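Subject: Re: [feridden-allotments] Water rates and the Brisadel meter

> Has anyone else had the new bill? Ours says 1,154 litres for April, and we
> were hardly on the plot. Is it one meter per plot or one for the whole row?
> Also, does the Kurkwood site pay the same rate as us?

It is one meter for the whole row. The bill splits the total by plot size, so a full plot pays twice what a half plot does, whoever did the watering. Your 1,154 is your share of the row, which explains why it looks high for a month you were away.

Kurkwood is on a different supply and pays a flat charge. I don't know how much it is this year. Last year it was £165 for the whole site, but they have far fewer taps than we do.
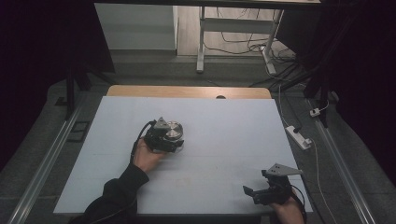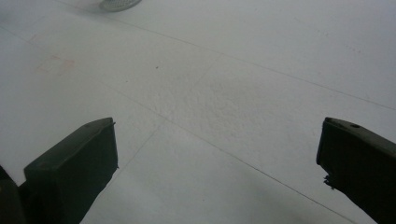
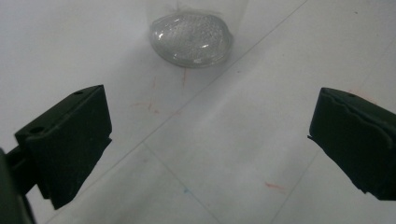

The other thing to check is the tap at the Pennington Lane end. It has dripped since the frost and the washer has been changed once already. If you pass it, turn it off hard and see whether it still runs — if it does, write the time on the sheet in the shed. Last spring we lost a good deal through that one tap and it all went on the row's bill.

I read the meter myself at 4 in the afternoon and again the next morning, with no one watering in between, and it had moved by 2 litres. That is small, but it shows there is a leak somewhere past the stopcock. I will read it again at the end of the month and post the figures to the list.

Please hold off paying until then if you think your share is wrong. The bill gives us until the end of May.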